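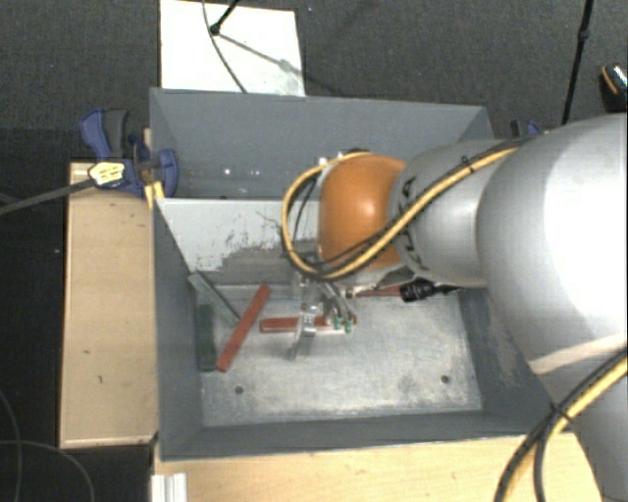 Do I need a fence around a bin picking cell if the arm is sold as collaborative?
Depends on your risk assessment. The arm is only one part of it. The gripper, the part in the gripper and the bin edge all count, and any of them can push you back to a fence or scanner.

Birport Bin Cell Safety & Setup Kit
Product page last updated September 16, 2025

In stock at Kerton. Ships in 2 boxes. Trade accounts, log in for your price.

What it is
Paperwork and hardware to get a small bin picking station through its assessment and keep it there. For arms you already own. Arm, gripper and bin not included (we get asked a lot).

What's in the kit
Risk assessment workbook, printed and editable
Bin clamp set, 2 clamps, with torque card
Hose and cable dress pack: wrap, ties, strain reliefs
Floor marking tape, 33 m roll
Lockout tags and a laminated restart sheet
Skusten inspection log, one year of pages

Standards
Workbook is laid out to follow ISO 10218-1 and 10218-2. Canadian customers, there's an insert for CSA Z434. Australia and NZ, insert for AS 4024. Tick the right one at checkout, otherwise you get the Canadian one. We don't supply copies of the standards themselves, you'll have to buy those from the publisher.
Buying the kit doesn't make your cell compliant. Someone competent still has to fill it in and sign it.

Good practice, short version
Fix the bin. Clamp it to something that doesn't move. A bin that walks a few millimetres is a bin the gripper hits.
Holes, lips and dividers go in the collision model. All of them. People leave the divider out.
Hoses need slack at the wrist but not so much they can catch the bin rim. Run the arm through its full reach at slow speed and watch the loop, especially in the corners.
Trim your cable ties flush. Cut ends scratch hands.
Fingertips are a wear part. Log them.
Set the drop zone on the assumption that a part will be dropped.
Nobody reaches into the bin on a pause. Pause is not a safe state unless you've got a rated stop behind it. Use the restart sheet.
Chipped paint inside the bin: note it, photograph it. If the vision starts missing parts you will want the dates.

Before first run
Payload set to gripper plus heaviest part, not just the gripper
Speed and force limits entered, password changed from defualt
E-stop reachable from the loading side
Clamps checked after the first 300 picks, then every shift
Cables off the floor or covered

Notes from the bench
Inspection log was redone in May. Carla Hattar rewrote the gripper section after too many customers were writing "ok" in every box. It now wants a measurement for finger play. Takes longer, sorry.
The old clamp card had the torque in inch-pounds only. New one has both. If you have the old card email us and we'll send the new one free.

Fits
Bins with a folded or flat rim. Rolled rims need the Bravo jaw, sold seperately. Not for plastic totes, the clamp will crush the wall.

Returns
Hardware, unopened, yes. Workbook no, once the seal is cut.

Questions
Technical: Emiliano Fuentealba
Orders and inserts: Negin Jafarzadeh
Please have your arm model, bin size and gripper weight handy when you call, saves a second call.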